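Streaks on gloss black worktop after cleaning

Asked in Kitchens, 5 replies

We had a glossy black worktop put in last March and I can't get it to dry without smears. I've been using Brillix spray and a microfibre cloth. It looks fine at night, then at 7 in the morning with the light on it you see every wipe.

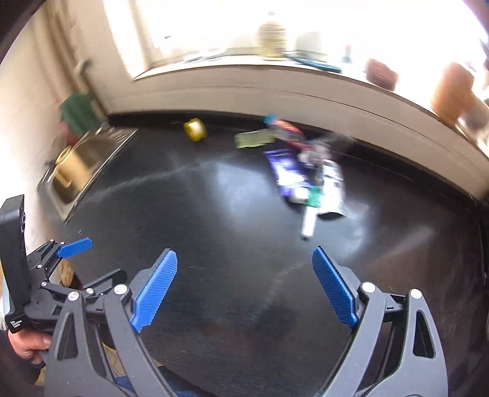 Is there something better than Brillix, or am I doing it wrong?

Dastow replied:
Too much product. Stop spraying the top directly. Warm water, 2 drops of washing up liquid, wipe, then go over it with clean water and dry with a different cloth. No fabric softener when you wash the cloths, it leaves a film.

Chisholm replied:
vinegar. works on my windows

Arkgate replied:
Check what it's made of before using vinegar, as it will mark some stone. Otherwise do what Dastow said. Mine took over 20 minutes the first time to get the old polish off.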